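I still think the best way to show a robot a job is to grab its wrist and move it. Jae-hoon Song at Cellside swears by remote control, and we've argued over this toy breakfast since April. 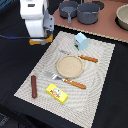
Plate, knife, milk and sausage on the placemat.

With a joystick I overshoot everything — and the robot learns my overshooting too!
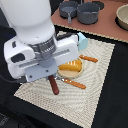
Jae-hoon says hands get in the camera's way. Fair enough, but I'd rather trim 72 good runs than keep 553 wobbly ones.

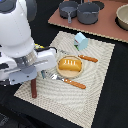 So try both, and let your worst driver go first (at our place, me).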